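NOTICE OF CONTINUED RESIDENCE
A short story

Issued by the Office of Tenancies, Ballmont
Feb 19, 2023

To the occupant of Unit 27, Arent House:

The Office acknowledges receipt of your letter concerning the matter of your late mother's name on the door. Your letter has been entered in the register as item 1217 and has been read in full by the officer on duty.

You write that the name should remain. The Office must advise you that under the rules of the house, a name plate reflects the person in residence, and that a plate is to be changed within 5 weeks of a change in tenancy. The period has passed. A new plate was prepared and delivered to you in the customary envelope. According to the porter's log, the envelope was returned to the lobby desk unopened, on three occasions.

You further write that the residents of the third floor continue to knock and ask for her. The Office has confirmed this. It was the late tenant's habit to keep the spare keys of her neighbors, to sign for their parcels, and to sit with their children during the February storms when the Lencho ferry did not run. No such duties appear in her lease. The Office has no form by which they may be transferred.
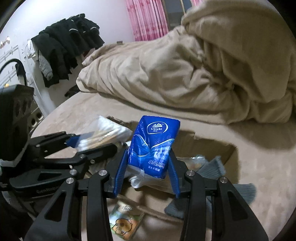

FINDINGS OF THE INSPECTION

An officer visited Unit 27 in the late afternoon. The purpose of the visit was to fit the new plate. The officer carried a screwdriver and a copy of the rules.

The officer reports that the visit was interrupted. A boy came to ask whether his key was still on the hook, and it was. A woman from the floor below brought back a soup pot and stayed to talk. A parcel arrived from the Zerix depot for a resident who was at work, and the occupant signed for it at the kitchen table - using, the officer notes, the late tenant's pen.

The officer was offered tea and accepted it, contrary to standing instructions. The matter has been raised with the officer, who is the undersigned.

DECISION

Having considered the letter, the log and the inspection, the Office finds that the rule requires the plate to reflect the person in residence. It does not state how much of that person must be present. The existing plate will therefore stay in place until the next review, for which no date has been set.

The new plate is enclosed once more. It may be fitted beneath the first, should the occupant wish. Two screws are provided.

The undersigned also asks, if it is no trouble, that a spare key to Unit 3 be kept on the hook with the others. It is enclosed in the smaller envelope.

For the Office of Tenancies,
The Officer on Duty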